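Imprimer | Envoyer par e-mail

Journée portes ouvertes chez Trirkon

12 mai 2018 – L'atelier de robotique de Trirkon a ouvert ses portes au public et a reçu 70 visiteurs. Tegan Dunstan et Murray Mudgway ont présenté le projet Tuhiwai, commencé au mois de mars, qui étudie la prise de petits objets par un bras robotisé. Chaque démonstration a duré 40 minutes. La prochaine visite sera annoncée à l'accueil.
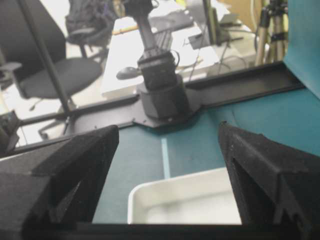
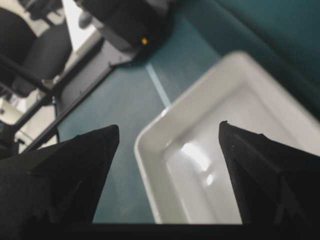
Le bac blanc au poste de travail.
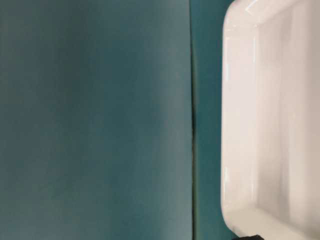 Faut-il s'inscrire pour la prochaine visite ?
L'inscription est gratuite mais obligatoire, auprès de Lorraine Partington.

Imprimer | Envoyer par e-mail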